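What I Learned at the Creamery Digester Open Day

November 29, 2023

I have been wanting to get inside the gate at the Wavdale digester since they poured the first slab, and this month I finally did!

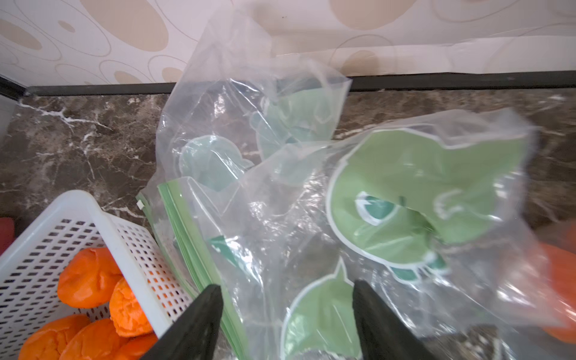 A bit of background if you're new here. I live a couple of miles downwind of three dairies and one cheese plant, and I've been reading up on farm biogas for longer than my family would like. Most of what I'd read was about manure. Wavdale does take manure, but the reason I was so keen to see it is the whey. The cheese plant used to truck its leftover whey a long way off to get rid of it, and now a good part of it goes through a pipe under the road and straight into the mixing pit. A pipe! Under the road! I had driven over it who knows how many times.

Our guide was Cadi Sayce, who runs the day shift, and she was wonderful with questions (I had a page of them). She started us at the pit, where the manure comes in from the farms and gets blended with the whey before anything goes into the tanks. Whey is mostly water, but the sugar in it breaks down very fast, much faster than what's left in manure after a cow has had her turn at it. That makes it great for gas and a bit of a handful to manage. Put in too much at once and the tank goes sour, the bugs that make the methane slow down, and you can spend weeks nursing it back. They had exactly that happen in August. Cadi showed us the chart of it, and you can see the gas line just sag.

There are 2 tanks, both heated, with those soft domed covers that move a little in the wind. The tanks sit at a steady temperature all year, and the heat comes from the engine that burns part of the gas. The rest gets cleaned up and sold. I asked about winter, and she said that cold manure is the main headache, so they run it past the warm material coming out before it goes in. Such a simple idea, and I love it.

The wall display in the control room read 484 when we walked in, and I got very excited before Vilmos Farkas pointed out that it was the engine exhaust temperature and had nothing to do with output. Vilmos has milked cows for most of his life and sends all his manure to Wavdale now. He was on the tour as a visitor like the rest of us, although he answered nearly as many questions as Cadi did.

What he wanted to talk about was what comes back. After the tanks, the solids get pressed out and the liquid goes back to the farms as fertilizer. He used to spread raw manure on the field behind our church, and I can tell you that we all knew when he did it. He says the digested stuff smells a lot less and the grass takes it up sooner. He also says it runs off like water if you put it on before a storm, so you have to be more careful with timing, and he wishes somebody had told him so in the first year. The nitrogen and phosphorus are still in there. The digester takes out carbon and leaves most of the rest, and I think that gets skipped over in the cheerful newspaper stories (and, fine, in at least one post on this blog).

The pressed solids were my favorite part. They come off the screw press brown and fluffy and look like peat. Some go back to the barns for bedding, and you can take some home! I loaded up to the limit, which was 41 pounds a household, and it's now sitting in my shed waiting for spring. I want to try it on half of the squash bed and leave the other half alone.

A few people have emailed me about the second site planned over near Starberg. I asked, and the answer is that it's still at the permit stage. The sticking point is truck traffic, as there's no cheese plant next door and everything would come in by road. The county file has up to 900 pages in it by now, depending on whether you count the maps, and I'm working my way through the traffic study in the evenings. I'll put up my notes once I've reached the end of it.

If you farm around here and you've used the liquid on alfalfa, please leave me a comment. Vilmos only has grass and corn, and I'd like to hear how it does on something that makes its own nitrogen.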